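Opinion | Automation & Workplace
3 comments · 70 shares

The Jaw Closed on Its Own, and We Called It a Glitch

In January a hand-held gripper at the Brumen workshop shut by itself while a woman had two fingers between the pads. She got a bruise and a split nail. The log sheet says "glitch, restarted, OK." I think that entry is a bigger problem than the bruise.

I write the maintenance notes for Brumen, and I read all of them for that month. There were 843 recording sessions. In 163 of them somebody wrote down a fault of one kind or another. Most were dull: a lost marker, a full memory card, a cable that had worked out of its socket. But 3 were the jaw closing without a command, and each of those was filed in the same column as the memory cards.

The cause was plain once somebody opened the housing. The position sensor in the jaw had a cracked solder joint. When the joint opened, the controller read the jaw as wider than it was and drove it shut to make up the difference. Lakum, the shop that does our repairs, fixed the joint in an afternoon. The unit had been in use the whole time between the first report and the third.

People who don't work with these tools picture a robot accident as a big arm inside a yellow fence. A fenced arm has a stop button, a light and a lock on the gate. A gripper you hold in your hand has none of that at our place. You work right up against it, with other people close by and your attention on the task.
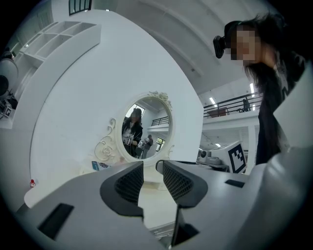
Abelardo Marulanda wrote to me after an earlier draft of this went around, and he disagrees. His view is that the motor is too weak to break a bone, that a kitchen drawer does worse, and that if every pinch stops the work then people will quit reporting pinches at all.

He has a point about the reporting. I don't accept the rest. A weak motor limits how bad the injury is. It doesn't make an uncommanded movement all right, and the same controller board is used in the bench arm, where the motor is a good deal stronger.

What I'm asking for is small. Any movement nobody asked for gets its own column. The unit comes off the floor that day and stays off until the housing has been opened. Ruth Benavides has to sign before it goes back. We tried this with the Wadomen units and lost very little time to it.

The new sheet has been printed. The old pads are still on the benches, and people are still using them.

Filed under: robots, safety, fault reporting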